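Gripper corner: fingers old and new

Hello again from the workshop! Last time I promised a proper report on the finger swap, and then May ran away with me, so this one is longer than usual. Get a cup of tea.

A quick recap for anyone who joined the list recently. Our folding rig is a pair of arms that pick up clothes and hold them out between them, and for most of last year it did that with the plain black fingers it came with. They're fine on towels and pretty good on T-shirts, but slippery sports stuff slides straight out of them. Aliki Petridis wrote to me in the winter to say she'd had the same trouble and had moved over to the Clutilard soft pads, and would I like to borrow her spare set? I would! They came in a biscuit tin, wrapped in a tea towel, with no instructions at all.

So the plan was simple enough. Same arms, same controller, same heap of washing, two kinds of fingers. Marina Galanis wrote the little script that keeps score, and I did the fetching and carrying and a great deal of muttering.

What we threw at it

I went through the drawers at home and came back with 8 garments: a couple of cotton tops, a pillowcase, a fleece, a tea towel, swimming trunks, football shorts and a very stretchy running vest. Each one got picked from a rumpled heap, lifted, and passed across to the other arm. We counted a try as good if the cloth was still held at both ends when the arms stopped moving. No points for neatness (thank goodness).

We did roughly 500 tries over four weekends, split evenly between the two sorts of finger. Mirjana Nikolaidis thinks that's too few to say anything clever, and she's probably right, but it was plenty for my back.

How they got on

On cotton there was nothing in it. I'd expected the soft pads to walk it and they just didn't -- both sets hung on to the tops and the pillowcase nearly every time, and the drops we had were mostly my fault for parking the heap too close to the edge of the reach.

The fleece was a funny one. The soft pads grabbed it beautifully and then wouldn't let go. The fingers would open, the fleece would stay stuck to one side, and the other arm would tug at it until the controller lost its temper and stopped with fault 1610. I looked that up so many times I now know the page by heart. It means the arm is pulling harder than it thinks it should, and the cure is to open wider and wait a moment before moving off. Marina added a short pause and the fault all but went away.

Sports kit is where I really wanted an answer, and the soft pads did win there, though by less than Aliki had led me to hope. What helped the hard fingers most was where they took hold. Grab a single layer in the middle of a leg and it creeps out as soon as the arms part. Get hold of a hem or a corner, with a bit of stitching to bite on, and they cope far better. Theano Tzavaras had been telling me this for months, so there you are, Theano, it's in writing.

The one thing I'd warn you about is wear. The pads went shiny quite fast and I had to wipe them down between sessions, and by the last Sunday one had started to peel at the corner. The hard fingers are scratched to bits and don't seem to mind in the least.

Where we've ended up

For now I've gone back to the hard black ones for everyday use, with Theano's corner rule built in. If the cameras can find a corner, it goes for the corner, and if they can't, it gives the cloth a shake and has another look. The navy shorts with the white stripes have become my favourite test, being twisty and slithery with plenty of edges to aim at.
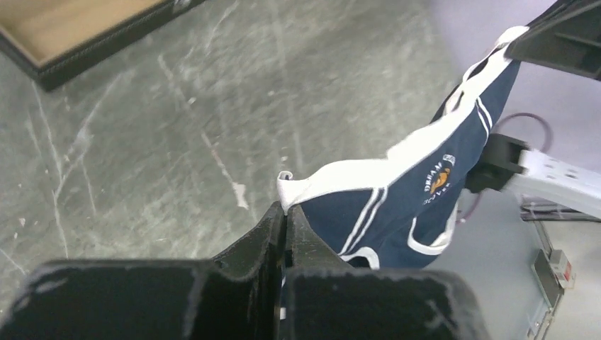
Coming up

Ashok Maurya has offered us a go with his Grenix wrist camera, which he says copes much better with dark cloth close up. I'd like to run the same heap again with nothing else altered, so if you've sent me ideas for new garments, they're on the list but they'll have to wait their turn!

I'm also after a second set of pads so I can return Aliki's in something like decent condition. If you've got some going spare, or you've tried gluing anything odd to your own fingers (the gripper's, please), drop me a line and I'll put the best ones in the next issue.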